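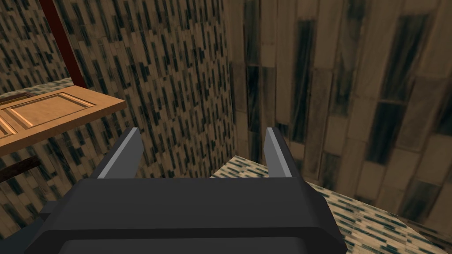
Two parallel gripper fingers, computer rendering

Consistory minutes and the word "elder"
Posted by Wendy Bramwell in Church History, April

I am preparing a short guide to the records of a Reformed congregation at Prirside. The early minutes list 13 elders and 4 deacons, and the elders appear to have had authority over the conduct of members. Was this usual, and did the minister have the final word?

Ayana Adugna
It was usual. In churches that followed the Geneva pattern, the consistory was made up of the ministers and elders sitting together. It heard cases of quarrels, absence from worship and the like, and could bar a person from the Lord's Supper. The minister often led the meeting – decisions were nonetheless made by the body. Deacons had charge of poor relief, and whether they sat with the elders varied from place to place. Please check how the minutes record attendance.

Cropper
Our church at Clerach has 15 elders. I believe the number is set locally.

Wendy Bramwell
Thank you both. The deacons are listed as present at most meetings, and I will note this in the guide.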